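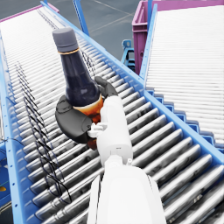
A robotic hand holding a dark bottle over a roller conveyor.

Winter Counts Continue at Skirgate Marsh

Souad Ezzat has coordinated the winter waterfowl count at Skirgate Marsh for 34 years. In an interview conducted at the Zetley field station in January, she discussed the present state of the survey and the changes planned for the coming season.

The count begins at first light and is conducted from four fixed points along the east dike. "We have kept the same points since the beginning," Ms. Ezzat said. "People ask to move the north one because the reeds have grown up in front of it. I would rather cut the reeds."

Northern pintail and green-winged teal remain the most numerous ducks on the marsh. Ms. Ezzat expressed greater concern about the canvasback, which formerly gathered on the deep water near the Bikby outlet. "On a good morning we had 90 canvasbacks there. This winter our best morning was 40. One season does not make a trend, and I have said so in the report, but I am watching it." 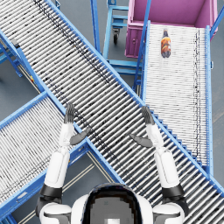
She attributed part of the difference to ice. The outlet froze early, and diving ducks may have moved to the river below Trnka Bridge, which lies outside the survey boundary. Observers will visit the bridge next winter on the same mornings as the marsh. Those records will be kept in a separate table so that the long series is not disturbed.

Ms. Ezzat also asked that visitors report swans with care. "Tundra and trumpeter swans are often a long way out, in poor light. If you cannot tell, write 'swan species.' That is a perfectly good record. I can use it."

New observers are paired with an experienced counter for their first season. Spotting scopes may be borrowed from the field station. The dike road is closed to vehicles during the count, and observers should allow time to walk to the north point before sunrise.

Recent items
Short-eared Owls at Dusk on the Bikby Road
Zetley Field Station: Winter Hours
Trnka Bridge Gull Roost, a Partial List
Notes on Aging Bald Eagles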